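Lelteo Clothes Swap – minutes of the planning meeting
November 29, 2025, upstairs at Urkex
Shared 25 times

Present: Ruth Ticona (chair), Ingvild Nygård, Graziella Melis, Ngọc Nghiêm (minutes)
Apologies: Morven Buchanan

1. Last minutes
The October minutes were agreed with one change. The kettle belongs to Ingvild and she would like it back.

2. The October swap
Ruth said it was our best one yet and everyone agreed loudly. We took 3670 in door money and cake sales over the season, and Graziella's coat rail was the star of the day – people were queuing for it before we had the doors open! Ingvild thought the children's rail was too near the stairs. It will go by the window next time.

3. Hangers
A long item, but a happy one. Graziella has been sorting the hangers and is very keen on the thin coated wire ones. They take up hardly any space on the rail and the colours are lovely. Ingvild worries that they bend under winter coats. Ruth suggested wire for shirts, blouses and light dresses, and the thick wooden ones for anything heavy. Agreed.

Graziella also wants each kind laid out flat on something white before it goes in the box, so that a kink in an arm or a squashed corner shows up straight away. Ngọc tried it and was won over at once. 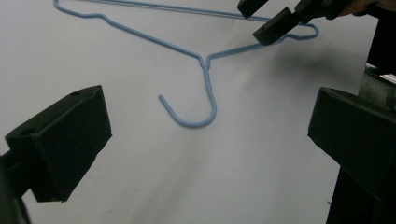
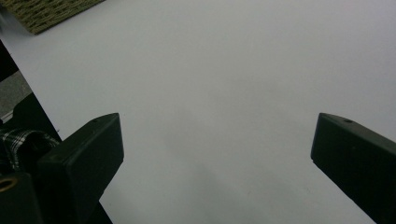
Item 3, hanger sorting: light blue wire hanger on the white surface (first picture); the white surface with the woven mat at the corner (second picture).

A small bend in a shoulder is fine and can be eased back by hand. Anything with a sharp end goes to scrap metal. Graziella will box the good ones by colour. Ingvild asked whether colour matters. Graziella said it matters enormously, and that a whole rail of blue would cheer up any hall in January.

We need 40 more wooden hangers for the coats. Vosix may have some left from their shop refit, and Ruth will ask.

Action: Graziella to finish sorting. Ruth to ring Vosix.

4. Labels
Ngọc showed the new size labels, cut from old card and looped over the hook. Very simple and very good. The loop needs to be a bit wider to go over the thicker hooks. Ingvild has a hole punch that will do it.

Action: Ngọc and Ingvild to make the rest.

5. Notice in Vi
Morven sent a draft by email. Everyone liked it. Please add that we take scarves and belts, and that shoes must come in pairs.

6. Any other business
Ingvild would like a mending table with needles, thread and a tin of odd buttons. Great enthusiasm for this. To be talked through properly next time, with Morven there.

The meeting closed after 5 more minutes spent looking for Ruth's glasses.

3 comments

Morven Buchanan: Sorry I missed it! Yes to the mending table, and I've got a tin of buttons already. Will add the shoes line tonight.

Coatlover: Can I bring hangers as well as clothes? I've a cupboard full of wire ones.

Graziella Melis: Yes please, any colour – blue especially!

Contact the swap team | © Lelteo Clothes Swap | Back to top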